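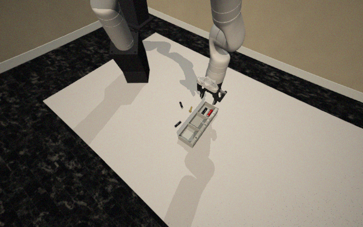

Sim view, two arms, compartment tray on the work surface.

January, 9:40 a.m.

Spin bench again. Jean Dow has brought in the box of confiscated toys from Dolturthorpe school, on loan until the end of term, on the understanding that we return them "in the condition received." The condition received includes gum. I have written GUM on the lid and put the box under the bench, where it can think about what it did.

The job for the month is yo-yos. Apparently they're back. Every generation of eleven-year-olds discovers the yo-yo by itself, and every staff room then discovers it too, usually by way of a light fixture. The school wants to know if there is one the kids could be allowed to keep at recess. We want to know why the cheap ones "sleep" (spin at the bottom of the string) for such wildly different times when they all look as if they came off the same tool.

Contents of the box: 67 yo-yos, plus one hard-boiled egg slicer that I assume was taken away on separate grounds. Most are the Urquhart, a plastic butterfly shape with a metal axle. Then a handful of the Trosora, which costs more and comes with a leaflet about believing in yourself.

Method, such as it is. Clamp at the top of the stand, fresh string, single loop, drop from the same peg, stopwatch from the end of the fall until it climbs or dies. I threw the first lot by hand and got numbers that mostly described my wrist. Switched to the drop peg after coffee. Slower spin, much less drama, and I no longer have to stand well back from the window.

11:15 a.m.

Best Urquhart on the peg: 30 seconds. Worst: 3. Same color, same sticker, same mold mark inside the cap. I swapped strings between the two and it made no difference worth writing down. Swapped axles and the good one went bad. So it's the axle, or whatever is living on the axle.

Cleaned the bad axle with alcohol and a cotton bud. What came off was brown and smelled of cola. Put it back in: 22. Jean says this isn't a finding, it's housekeeping. I've underlined it anyway.

The Trosora has a proper bearing and will sleep for as long as you like, and then it won't come back up. You have to know a trick for that, called a bind. I don't know the trick. I spent most of half an hour winding it up by hand like a man reeling in a very small boat. I can see exactly why a kid would do this under a desk through all of fractions.

Note to whoever uses the stand next: the peg is a cut-down knitting needle and it is mine. The thing that looks like a better peg is the thermometer.

1:30 p.m.

Riet Stevens came by from Reltden with her sandwich and a history lesson. According to Riet her great-great-somebody's diary has an entry for 1808 complaining that the boys of the parish were "at their string wheels" during the sermon. She has promised a photocopy. I have been promised photocopies by Riet before. If true, it puts the ban on spinning toys well ahead of the ban on phones, and I'd like it for the wall.

She also picked up the Trosora, threw it, let it hum, did the bind without looking, and handed it back still chewing. Asked her to show me. She did it again at exactly the same speed.

2:50 p.m.

Noise. The school's real complaint, once you get past the light fixture, is the clacking. Put the meter next to the stand and the Urquhart is louder on the way up than on the way down, I think from the string slapping the inside wall. A ring of felt in each half kills most of it and takes a bit off the sleep time. Didn't write down how much, the pen had gone under the bench with the box. Repeat with felt tomorrow, with a pen on a string.

To do:
Order cotton string, not the poly blend, it melts at the loop.
Clean every axle before timing anything else, then retime the whole morning (sigh).
Ask Jean if the school wants the egg slicer back.
Learn the bind. Door closed.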